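Casual Packing and Sorting Staff — Pleltside Dry Goods Co-operative
Autumn and winter season, 16 hours a week

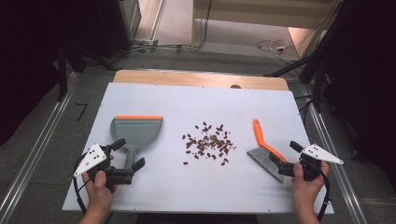 Valbona Nikolaidis said she had put off applying for two seasons thinking she would need factory experience, and that the first fortnight of training covered everything she was asked to do. She now works the Tuesday and Thursday shifts and has moved up to shift lead.

Pleltside Dry Goods is a member-owned wholesaler of beans, lentils, rice, flour and spices. We buy in bulk from growers, clean and repack the goods in our shed on Hornach Road, and deliver to shops, schools and food relief groups across the district. The co-operative has 1239 members and a small paid staff.

We have 2 casual positions open for the coming season, starting in April. Both are on the day shift.

The work

You will work in the packing room with three or four other people. The job changes depending on what has come in and what is due to go out, but on most days you can expect to:

Sort and grade pulses by hand, taking out stones, husks and split or discoloured pieces
Weigh and fill bags from 500 grams up to 10 kilograms
Seal, label and date bags, and record the batch number
Make up orders from the pick list and stack them for the driver
Clean benches, scoops and floors between batches

Cleaning takes up a fair part of each shift. We pack several products that customers with allergies need kept apart, and benches are swept and wiped down every time we change over. If you dislike cleaning, you will not like this job.

In your first two weeks you will be paired with an experienced packer. Training is paid at the full rate.

Hours and pay

Shifts run from 8.00 am to 2.30 pm with a half-hour unpaid lunch break and a paid morning tea. Rosters come out a fortnight ahead. The 16 hours are an average over the season, so some weeks will be longer and others shorter. We try to work around school drop-off and other jobs where we can — tell us in your application if you have fixed commitments.

Pay is at the casual rate under the relevant award, including loading, and goes into your account fortnightly. Super is paid on top. Staff also get the member price on anything we stock.

What we are looking for

You do not need previous experience or formal qualifications. You do need to be able to:

Stand for most of a shift, with breaks
Lift bags of up to 15 kilograms (there is a trolley and a pallet jack for anything heavier)
Read labels and pick lists in English
Turn up on time and ring in early if you are sick
Wear a hairnet, apron and closed shoes, and leave jewellery at home

A food handling certificate is useful. If you don't have one, we will pay for you to do the short course once you start. People with a nut or wheat allergy should talk to us before applying, as both products are handled in the building.

Getting here

The shed is on the corner of Hornach Road and Halilović Street, behind the tyre place. There is free parking at the rear. The bus stops on Halilović Street, a few minutes' walk away, but the first weekday service arrives only just before the shift starts.

How to apply

Send us a one-page letter or email telling us who you are, what work you have done (paid or unpaid) and which days you can't work. A résumé is fine but not required. Please include the name and phone number of one person we can contact.

You can also pick up a paper form at the front counter between 9.00 am and 3.00 pm on weekdays and leave it with whoever is serving.

We will ring everyone who applies, whether or not they are offered an interview. Interviews are short and held at the shed, and include a walk through the packing room. Wear shoes you don't mind getting floury.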